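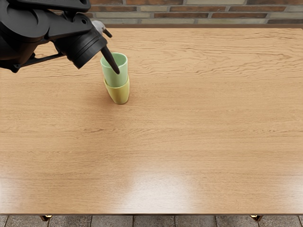
**Figure 2.** Robot gripper with one finger in the mouth of a pale green cup, wooden tabletop. Computer rendering.

### 4.2 Monthly charges and the decision to move

In the first round of interviews we asked the residents of Prirombridge which matter was the most difficult when they decided to buy a home there. We expected that the price of the house would be mentioned first. In most of the interviews it was the monthly charge. The price was understood as one large payment, which many residents could cover by selling the former family house. The charge was understood as a promise without an end date, and several persons told us that they had delayed the move for this reason.

Prirombridge has 300 homes, all on one level, and it is open to buyers from the age of 55. The charge is set by the managing firm, Gerkance, and is reviewed every June. It pays for the gardens, the private roads, the clubhouse and the outside painting of the homes. It does not pay for repairs inside the home, and this point was often misunderstood. Of the 35 households in our interviews, eight believed at the time of purchase that the boiler was included. One resident, a retired bookkeeper, had read the contract two times and still had this belief, as the word "upkeep" was used in it with two different meanings.

The second community, Rarkia, uses another system. A low basic charge is paid by every household, and the use of the pool and the hobby rooms is paid separately. Tazi and Cherkaoui, who carried out the interviews in Rarkia, report that residents spoke less about the charge itself and more about the small payments. Some had stopped going to the pool in winter. Others liked the system very much, in particular those who travel for several months of the year and do not wish to pay for rooms which they do not enter.

It is necessary to be careful with this comparison. The homes in Rarkia are smaller, and the residents have lived there for a shorter time. We also did not speak with persons who visited one of the two communities and then decided not to buy. Their view of the charges may be quite different from what is given in this section.
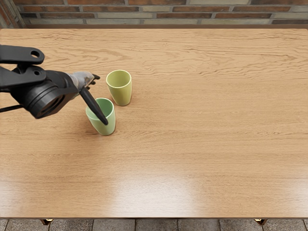
What happens to the monthly charge when a home stands empty before it is sold?

The owner, or the family of the owner, continues to pay the full charge until the day of the sale. In Rarkia only the basic part is due during this time.

This rule was known to few of the residents before we spoke about it. In Prirombridge it is written on page 20 of the buyer's handbook, after the rules for parking. Li, who read the handbooks of both communities for this study, found that the part on leaving a home was in both cases much shorter than the part on entering it. Two daughters of former residents, interviewed by Berrada, had paid the charge through a whole winter and learned of it from the first letter of the managing firm.

The answers on resale prices were too uneven to be used here. They are treated together with the sale records in Section 4.3.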